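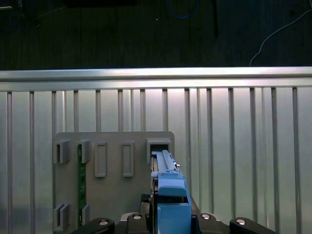
Peixoto escreveu-nos depois da primeira edição deste manual: o capítulo da montagem na parede estava claro, mas faltava dizer em que ordem se liga o programador de rega à água e à corrente. A ordem correcta passa a ser a seguinte.

4. Instalação do programador Zondton

4.1 Feche a torneira geral do jardim e abra uma saída para tirar a pressão do tubo.

4.2 Escolha um lugar à sombra, a uma altura de 125 cm do chão. O programador não deve receber água directa dos aspersores.

4.3 Marque os dois furos com o molde de papel que vem na caixa. Aperte os parafusos à mão, sem máquina.

4.4 Ligue primeiro as electroválvulas e só depois o transformador. O fio comum vai sempre no terminal C.

CUIDADO: não ligue o transformador à tomada com a tampa aberta.

4.5 Feche a tampa e ligue a corrente. O visor mostra a hora a piscar – isto é normal na primeira utilização.
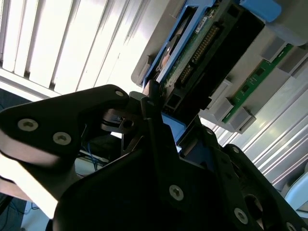

4.6 Acerte a hora com as teclas + e –, e confirme com OK. Se o visor se apaga durante este passo, repita desde 4.4.

4.7 Abra a torneira devagar e teste cada zona durante dois minutos. Procure fugas nas uniões antes de passar à zona seguinte.

Nota: o modelo 327 permite seis zonas. Para jardins maiores existe o módulo Drenholm, que se encomenda em separado no armazém de Wirkimville.

Nota: em Novembro, antes das primeiras geadas, esvazie os tubos e ponha o programador em modo de pausa. A memória conserva os horários durante 32 dias sem corrente – depois deste prazo é preciso introduzir tudo outra vez.

Texto revisto em 2022-02-19.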